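Simulated bedrooms are too easy on us, and we keep grading ourselves in them

Written fast, on a Saturday, between two batches of runs. Corrections welcome, and there will be some.

Quick version for people with no time. Success rate on a household task in a simulator is a number with a lot of padding in it. I think most of us know this. I think we publish it anyway. I've done it and will probably do it again before April is out.

The setup. Our bench is called Preslow, a set of rendered homes with small tidying tasks in them. The policy is Eren. Trained on demonstrations, teleoperated, all inside the simulator, then asked to do the same kind of job in layouts it hasn't been given. The job I'm on about here is shoes. Find the pair, pick up the pair, put the pair by the cabinet. A kid does it while complaining.

We ran 1026 episodes. 632 counted as a success under the scoring rule we wrote down before starting. That's a bit over 61 percent and on a slide it looks fine. People nodded. Then I sat down and watched the failures, which I had not done, because who has the time, and I have been in a bad mood about it since.

Blue flip-flops at the foot of the bed, right gripper reaching down over the heel of one of them. Lots of our episodes get to a moment like this and the log calls it "contact phase reached." Fine. Contact phase reached is worth partial credit in our rule. Why did we give it partial credit? So the curve would go up earlier in training. No other reason that I can find in my notes.
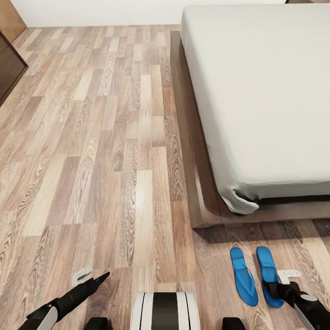 What the score rewards

Scoring rules are opinions. Ours says both soles inside a box on the floor at the end of the episode. It doesn't say how they got there. Pushing counts. Shoving one with the wrist while reaching for the other counts. I went through the successes as well, a sample of 100 of them, and a good chunk were shoves with a grasp tacked on late. Is a shove a bad thing? On laminate with simulator friction, a flat sole slides like a puck. In a real apartment the thing catches on a board edge, or flips, or the strap folds under. We tuned friction once, early, by eye, and never went back.

So the policy found what we paid it to find. Old story, everybody in the field has told it at a workshop. My complaint is more boring than reward hacking. It's that the write-up had no place to say it. One table, one column, percent.

And I'd guess the same column is hiding the same thing in a lot of other papers. Can't prove that. I reviewed a few this year and asked for the grasp/push split and got it from exactly one group. The others said space constraints. Four words in a caption would of done it.

Second gripe, the cameras. The room view is where the demos look great. Whole bed, whole floor, target sitting there in bright blue. The close view is another world. A slab of black gripper housing, wood grain going off at a diagonal, a dark brown upright thing, some pale floor. Try to name that piece of furniture from that view alone. I couldn't settle on cabinet or post and I had the scene file open on my other monitor.
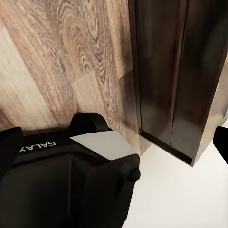
Ablate the close view, please

We dropped the close view in a side experiment and the score barely moved. First reaction in the group: great, cheaper model. My reaction took a couple days longer. If the score barely moves when you take away the only camera that gets near the object, then the score isn't measuring the part of the job where you're near the object. It measures navigation plus a shove.

That's the argument, really. The rest is me being annoyed about it.

The fix people reach for is randomization. More rooms, more floor textures, move the lamp, change the sheets. We do this too, Skastenel is our layout generator and it's good at it, I use it every day. But look at what varies and what doesn't. Walls plain white. Light even, from above, soft everywhere. Bedding smooth and nobody's laundry anywhere. You can shuffle a clean room all day and get clean rooms. Real bedrooms have a charger cable across the one path you need. A sock. A second sock that looks like a shoe to a policy that has only ever met shoes.

Narrow gaps are the part I'd push hardest on. The strip of floor between bed and wall, with a nightstand down at the end and a doorway full of daylight past it. Two fingers wide open in front of you and not much room to turn an arm. Our failure count in strips like that was ugly. Of the 377 episodes where the target started in a tight spot, I'd call very few of them clean, and I'm not going to print the number until someone besides me has labeled them, because at this point I'm grumpy and I'd label mean.

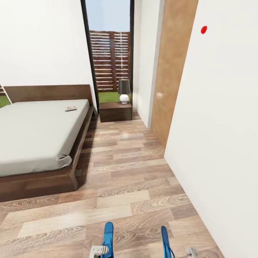 Rosalía Echevarría read a draft of this and disagreed with most of it. Her view is that a coarse score is the right tool while policies are still bad, that you don't hand out style points to something that fails four times in ten, and that I'm asking for a fine ruler before there's anything worth measuring finely. She also said a real robot doing a shove that works has moved the shoes, and whoever lives there is happy.

I take the second point. Mostly. If the shove works in the real place then yes, shoes moved, good robot. But we haven't shown that it works in the real place! We've shown it works where friction is a constant I typed in. The first point I don't take at all. Coarse scores steer. Eren's last three versions got picked by that one column, and each pick leaned a bit further into whatever the column liked. By the time the policies are good enough for the fine ruler they've been bred by the coarse one.

What would I do instead? Cheap things. None of this is a new benchmark, please no new benchmarks.

Report grasp and push separately. The simulator knows. It has every contact force logged, we just throw it out.

Score the pair as a pair. Right now one sole in the box and one in the middle of the room gets half. Half of what? One flip-flop by the cabinet is not half tidy. I'd give it zero, or I'd give it its own column called "one of two" and let the reader make up their mind. The Prason team scores paired objects jointly and their headline number dropped when they switched, and they published the lower number, and I respect that more than anything else I read this spring.

Put the starting position in the results. Open floor, foot of bed, tight gap. Three rows. It isn't a lot of typing.

Rerun the friction. Pick a few values, run the same policy, print the spread. If the spread is huge say so. I started ours last night and it's nearly done and I'm not looking at it before lunch.

And watch the episodes. All of you, me first. I'd wager an afternoon of watching is worth a month of staring at curves, for finding out what a policy has learned. It's dull. Same bedroom, same purple picture on the wall, same two doors, over and over. But the split layouts, with one sole out near the back wall and the other one close by, told me more about Eren than the table did. It goes for the near one, drops it off, and then very often it just hangs around the cabinet. No search. Nothing in the demos ever needed a search, the pair was always together. We did that. We made the demos.
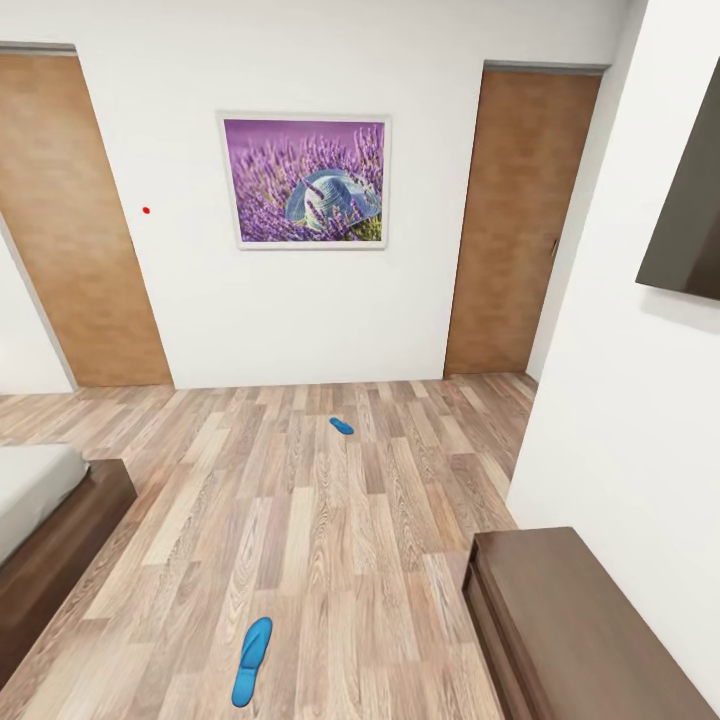 Split-pair layout in Preslow, the two soles set apart on the floor.

I asked for new demos with the pair split up. Teleop people are not thrilled, it takes longer per episode and they get paid in pizza. We'll see what comes back. If the number goes down after retraining I'm printing it, one row per starting position, grasps and pushes apart, and whoever reviews it can complain about the lenght.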